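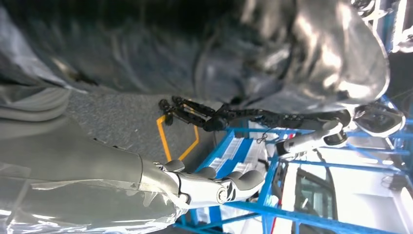 Orange-yellow tape on grey carpet.

31/01/2020

The Arer by-election poll came out this morning and the first reports have it as a clear lead for the sitting party. I have read the tables and I don't think they support that.

The headline gap is four points. The margin of error printed on the last page is larger than the gap, so the two leading parties can't be separated on this sample. The reports leave the margin out.

The weighting is the second problem. Runari, the firm that ran the fieldwork, weights by age, sex and how people say they voted last time. Recalled vote is a poor guide in Arer, where the boundary moved in June and the Bredell estates came in from the neighbouring seat. Those voters had a different list of candidates. The notes say their answers were matched "to the nearest equivalent party", with no table to show how.

Then there are the undecided voters. Up to 20 per cent of the Bredell sample gave no preference and were dropped before the shares were worked out. Runari's last poll here kept them in and split them by past vote. Put the same method on the new figures and the lead falls to two points. I did this by hand from the published tables, so rounding will shift it slightly.

The Benavides ward figures should be ignored altogether. The base is too small to print and the firm says so in a footnote, yet two of the local sites have built a story on them.

I have written to Runari to ask for the unweighted counts and the matching table for recalled vote. If they send them I will redo the sums and put the spreadsheet up with the others.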